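Textile bench notebook, Flostdale workshop
3 December 2022

Towel handling, continued from the November pages.

Moved on to the waffle towels today. The plain flat-weave ones are finished and back in the Peltonen box. Same bench as before, the pale one with the cable hole toward the back. Wiped it down first. The scuffs and dark marks on the left side do not come off with detergent and I have stopped trying. They are in the surface and do not mark cloth.

Drying rack stays on the bench for now. It takes up the back, but walking each towel across the room meant it was already folded over itself by the time it got to the table.

Wash: short cycle, no softener. Softener flattens the waffle and the fold thickness stops being comparable from one wash to the next. Spin at 700. Hung by one short edge, two clips, left overnight. The Ututa clips leave a dent in this weave that is still there after flattening. Use the wide ones.

Procedure as run:
Drop the towel in a heap, no arranging.
Find a corner and lift until the twist starts to open.
Find the neighboring corner along the short edge.
Lay down, pull square, fold in half lengthwise, then in half again.
Leave 3 minutes, measure height at the fold.

Step two is the slow one. On the plain towels a corner could be picked out by its hem. On the striped towel the triangle pattern breaks up at every crease and a fold tip looks a lot like a corner until it is lifted. The fringe is the better guide. Find the fringe, follow it to where it stops.

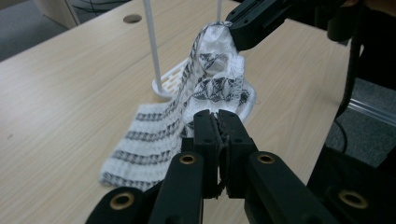

Striped waffle towel, one corner up, lower left still lying on the bench.

Notes on the cloth itself. The weave is soft and gives more on the diagonal than along the stripe, so pulling square by the corners alone leaves the middle bowed. Pull on the edges as well. The stripes are useful at this point: if the triangle rows run straight, the towel is square. No need for the ruler until the second fold.

Fringe threads snag. Keep the fringed edge facing away from the rack base, where the openings catch it. One towel lost a thread that way and the pull went 19 mm into the weave. Trimmed it, did not discard the towel, marked the care label with a dot.

Fold height on the waffle is less repeatable than on the flat weave. Part of that is trapped air. Pressing by hand fixes it but everyone presses differently. Next time use the 100 g plate from the scale set, placed in the center, and read the height with the plate still on.

The Sururance request was for folded size only, so the corner-finding notes stay in this book and do not go in the table we send them.

To do:
Order wide clips.
Second set of striped towels through the same wash, so that both sets have equal wear.
Check whether the fringe shortens after repeated cycles. Measure before the next one, at the middle and at both ends.
Return the detergent scoop to the laundry shelf.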